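Hair Clip Swap Comes Back to Hukurthorpe, and I'm Bringing a Box

If you've ever stood in your bathroom with wet hair, one hand holding it up and the other digging through a drawer for a clip that closes, I have good news. The hair accessory swap is back at the Iyamu community rooms in Hukurthorpe this August, and this year it has two tables and a repair corner. I've been going on about it to anyone who'll stand still, so now it's your turn.

For those who missed the first one, you bring the clips, ties, bands, bangles and beads you don't wear, you put them out on the tables, and you go home with things you do want. No money changes hands for the swap itself. Ayodele Abubakar, who started it last summer, told me she had the idea while cleaning out a suitcase after a family wedding.

"I found eleven clips in one side pocket," she said. "I don't even remember buying them! And I'd been to the store that same morning to get more."

I laughed, but not very hard, because I know exactly what's in my own suitcase.

Last year the swap took in 1,764 pieces, which sounds like a made-up number until you see what people keep in their drawers. (Ayodele's niece wrote every one of them in a notebook. I've seen the notebook.) The goal this time is 2,415, and I'm told that figure was reached by argument. Whatever doesn't get picked up goes to the dress-up trunk at the Droretley after-school club, where a big bow never lasts on the shelf for long.

The repair corner is the part I'm most excited about. Bello Briggs fixes watches and small jewelry from a bench at his house over in Widach, and he's agreed to sit in for the whole afternoon with his pliers and a tin of spare clasps. He'll do jump rings, loose clasps, bracelets that need restringing, and barrettes with a bent pin. He won't do glue. I asked him twice about glue, on behalf of a comb I'm very fond of, and got the same answer both times.

"Bring all the beads," Bello said. "People bring me half the beads and want the whole bracelet back."

So bring all the beads. A sandwich bag is fine, and if you can tuck a note in with your name on it, even better. Repairs are two dollars apiece, and that money goes toward renting the room.

A few things I learned last year, mostly by doing them wrong. Pull the hair out of your elastics before you come. Scrunchies can go through the washer in a pillowcase or a mesh bag, and satin ones should be laid flat to dry. Plastic claw clips do fine in a bowl of warm water with a drop of dish soap. Metal ones I just wipe with a damp cloth and dry right away, after I ruined a perfectly nice barrette by leaving it in the sink overnight. Check the springs too! If a clip won't hold a few sheets of paper together, it's not going to hold anybody's ponytail.

Brushes and combs are not part of the swap, and neither are earrings for pierced ears. Everything else that goes on your head, wrist or neck is welcome. Last year somebody brought a tiara and it was gone before I'd set my bag down.

Sorting at home makes the drop-off go a lot faster, and I'd say clear a whole table for it if you can. Mine always starts on the bed and then it's eleven at night and I'm sleeping next to a pile of bobby pins.
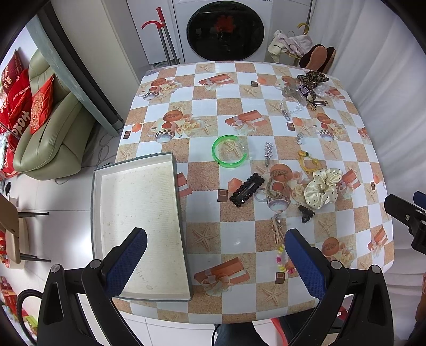

HUKURTHORPE, 8/15/25 – Beads, a bangle, a polka dot scrunchie, and that leopard-print bow up at the far end, which I would happily walk off with. Spreading everything out on a tablecloth is how I'd do it, with a shallow tray close by, because once things are lying side by side you can see what you've got. I'm a sucker for a snap clip with rhinestones, and the black one has my name on it as far as I'm concerned. The bracelet with the pink, yellow and white beads is more my daughter's department.

Drop-off for the swap is at the side door of the Iyamu rooms, any morning this coming week. Put your things in a box or a bag you don't need back. If you have chains or long necklaces, close the clasp and run them through a drinking straw so they don't knot up with everybody else's. That tip is Ayodele's, and it has saved me a lot of bad language.

The doors open at one and the tables stay out until five. There are more than 50 names on the sign-up sheet already, so I'd come early if you're after anything sparkly. Kids are welcome and there'll be a low mirror for them, plus a couple of big ones for the rest of us. Coffee is in the back. Parking is on the street, and the lot behind the bakery is fine too once they've closed for the day.

If you'd like to help set up, leave your number with Ayodele at the front desk. She needs people with cars, and she also needs tablecloths, any pattern, any size, as long as you don't mind a coffee ring. I've promised her two.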